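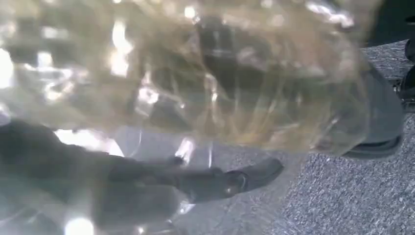
Page 3

Clilum handling data, progress report to Jarnance, April
Prepared by Niilo Räsänen

We have 3,288 recorded pickups. I would not put much weight on that number. It counts every run an operator saved, and our review so far covers only 34 of them, all from the plastic bag set.

Bags are the weak point. In the wrist view a translucent bag can fill most of the picture, with white glare scattered over the folds and the gripper fingers showing hazily through the film. A person can guess where the plastic is bunched. I doubt the model learns much from it, and the people at Pelkonen who do our labeling disagree with each other about where the grasp point is.

The plan promised 70 bag runs per operator. We met that, but largely by repeating the same grasp on the same gray carpet. I asked for other floors at Zilholm and have yet to get them.

The first training run scored well on held-out bag examples. Those came from the same sessions as the training set, so please don't quote the score.

For the next period I propose fewer runs, a second camera away from the wrist, and a test set recorded by someone outside the project. The budget line for extra operators can wait until the review is finished.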